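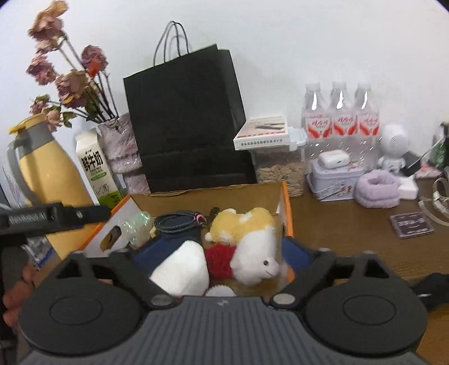

My first month with the Taltton hand-held gripper kit

I've had the Taltton on loan from Drarnar since February, and I've been putting it to work on the messiest job I could think of — sorting the stuff that piles up on my table. Toys, cables, packages, all into or out of one cardboard box. No robot arm needed, you just hold it and go!

The kit has two black fingers with triangular cutouts, and I love how they look. Plush toys are my favorite test. The sheep with the red knitted scarf is squishy enough that I can be a bit sloppy with my aim (a hard tin box won't let me get away with that).

Coiled cables are the tough one. I'd give myself 40 tries before calling it practice.

I logged 173 pickups in all, and my wrist gets tired after more than 40 minutes. I'd like a softer grip on the side — the Cirnach kit I tried before was kinder there, but its fingers felt flimsy to me. Drarnar sends two spare fingertips with each loan, and I haven't opened mine yet.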